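How to run a robot arm demo at your open day

We had the doors open at Plombridge in December and 345 people came through, so here is what worked for us. I loved every minute of it!

1. Lay out the table first. Cover it with paper and mark a grid in blue tape. Visitors get the idea right away, and kids love calling out a square for the arm to go to.

2. Park the gripper high over a free square before you let a group in.
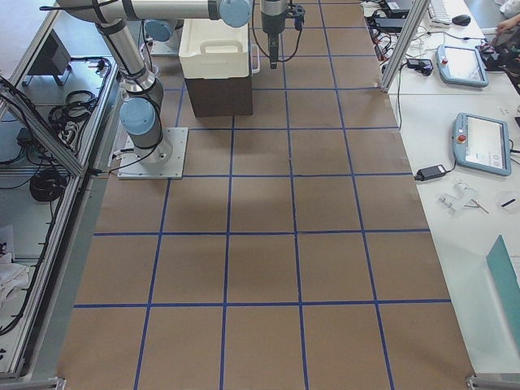 3. Keep each group small, 27 at most, and start with one slow move. Go slow enough that people can guess where the arm is headed (they will, out loud, and it's great fun). Have one person hold the pendant and do nothing else.

4. Pick a box as your target. Run it by hand once, then let the program take over. If you have a second screen, put the wrist view on it and turn it toward the crowd. The close-up gets the best questions of the day.
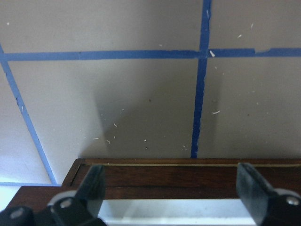
Karamanlidis wrote in to say that their own visitors asked mostly about the stop button, and that they now begin every tour by pressing it. Good tip, and we're stealing it for next time.

5. Leave some 41 minutes between groups. You'll want the time to re-tape, answer leftover questions and drink something.

Related
Choosing a gripper for the Brateck arm
Bostum open day: what we learned
Taping a grid that stays straight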